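Reading Room > Short Fiction > The Count at Hovach

Stories Essays Poems Archive Submit

The river went down on Saturday, and by four in the afternoon the first pass had come in. Mafalda Rebelo opened it in strips, north to south, and began marking roofs.

She had done this for other towns. A roof that was still square got a green dot. A roof with a corner gone got yellow. Where there was a smear of mud and timber she put a red dot on the spot where the older picture showed a house. She did not zoom in more than she had to.

Hovach had 241 buildings on the old survey. Trurnberg, across the valley, had more than 2,000, and Wajid Marwat had taken that one because he was faster.

"What have you got?" he asked.

"Sixteen red so far. I'm only down to the church."

"The ministry wants a number by six."

"They can have a number at six," she said. "It won't be the right one."

He went back to his screen. The heating had been off in the building since noon and he was working in his coat. 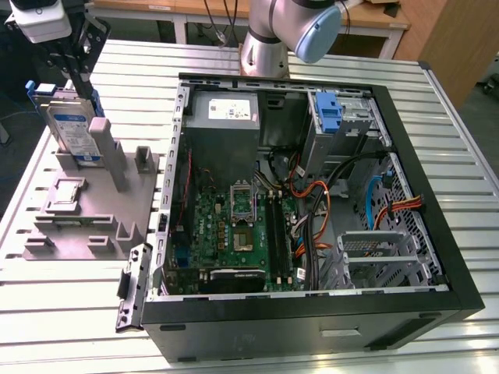
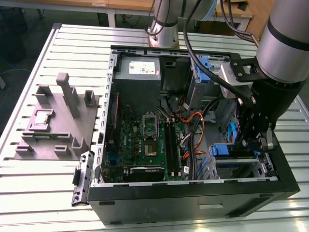 South of the church the picture was bad. Thin cloud lay over the lower streets and the roofs under it looked like wet paper. Mafalda laid the February survey on top and dropped it to half strength, so that she could see both at once. The old mill stood out clearly enough, four walls and no roof, and looking down into it was like looking into a computer case turned on its side with the panel off, everything inside laid open to whoever was above. She gave it a red dot. Then she read the survey note, which said the mill had lost its roof years ago, and she took the dot away.

At five Mahsa Salehi called from the district office in Terov. She had a list of people who had not been heard from, and she wanted to know about a house on Bisgaard Lane, the last one before the bridge.

"I can't tell you about people," Mafalda said.

"I know that. I'm asking about the house."

Mafalda found the lane. The bridge was gone. The last house was under the edge of the cloud, and she could see one side of the roof and the line of a fence.

"Half of it's standing," she said. "The half I can see."

"And the other half?"

"I can't see it."

There was typing on the other end. "What color is that?"

"We don't have a color for that."

"Then what do I write down?"

Mafalda looked at the old picture. There was a car in the yard in February, and washing on a line. In the new one there was no car. That could mean the water had taken it, or it could mean that somebody had driven it up the hill road in time – the hill road was clear all the way to the top.

"Write that the car is gone," she said. "And that the hill road is open."

Mahsa thanked her and hung up. Wajid had stopped working to listen. He didn't ask. Mafalda put a yellow dot on the house, typed a question mark in the notes field beside it, and moved on to the next strip.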